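# Keeping a mood diary when you're finally feeling better?

**fokska**

I kept one all through the bad stretch and it helped SO much, but now that things are lighter I open the notebook and have nothing to say. Do you keep going or let it rest?
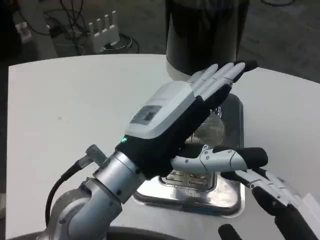 **Waaka**

Keep going, please keep going! I was in the same spot last spring and I'm so glad I stuck with it, just in a much smaller way. When I was low I was writing 500 words a night (most of it the same complaint in different clothes) and once the fog lifted I sat there feeling like I owed the notebook something. So I cut it down to two lines. One for how I slept, one for whatever was on my mind while brushing my teeth. Some nights the second line is "soup" and I'm fine with that!

What I love is reading the boring weeks back. In May I had a dip and was sure I'd been miserable all year, and there it was in my own handwriting that I'd had a lovely April. I'd completely forgotten. I also noticed I get gloomy after a few short nights in a row, and my counselor was thrilled to have that to work with.

Also, a number helps on nights when words don't come. I go from 1 to 6 so there's no middle to hide in.

**lasik**

depends. i stopped mine and felt great about it. try skipping a week and see

**Ovano**

I'm with Waaka mostly, but I want to put in a good word for changing the format completely! Mine used to be a night thing and I came to dread it, all that picking over the day right before bed. Now I do it with my coffee and it's a different animal. I write down three things I want to notice that day, and then I go out and (usually) notice at least one. The smell of the bakery on the corner has been in there more than any person I know.

One thing I'd add: before you drop the old notebook in a drawer, go through it and copy out the early signs. For me it was not answering texts and eating cereal for dinner. I've got them on a card inside the kitchen cabinet and my sister has the same list, so she can ask me about it without it being a big dramatic talk. If they start piling up I call my doctor and don't wait for it to get bad.

And congratulations on the lighter days, that's wonderful to read!

**fokska**

Oh I love the card idea, doing that tonight. Going to try two lines plus the number. Mine's a 5 today! lasik, I did skip a week, that's how I ended up posting, I kind of missed it.

**lasik**

ha ok then there's your answer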